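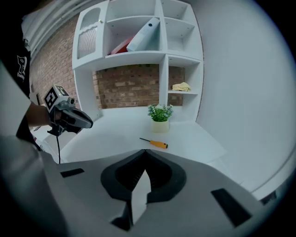
Changes to the lunch service from April

Dear colleagues,

From April our lunches in the Timik building will come from a new kitchen, Orlandini. The contract with Bidalon is finished, and we thank their drivers, who climbed our stairs with heavy boxes during the whole winter.

How it works now: you order on the intranet page before 10 in the morning, and the food arrives at 12. Please do not order by email to Loredana Guerra. She was receiving orders in the middle of meetings, and two times somebody stayed without lunch.

The menu has 12 dishes, and it changes every second week. Soup is always included in the price. For people who do not eat meat there are four choices, one more than before. If you have an allergy, write it in your profile one time only, and the kitchen will see it with each order.

The company pays a part of every meal up to 100 meals per person in a year. After this number you pay the full price, but last year only a few of us arrived there.

One request about the containers. They are returnable, so please rinse them and leave them in the gray crate near the second floor elevator. Lids also, we lose many lids.

Colleagues in the Sultusov office keep their present canteen until summer. Questions about payment go to Filippos Chrysikopoulos, extension 12.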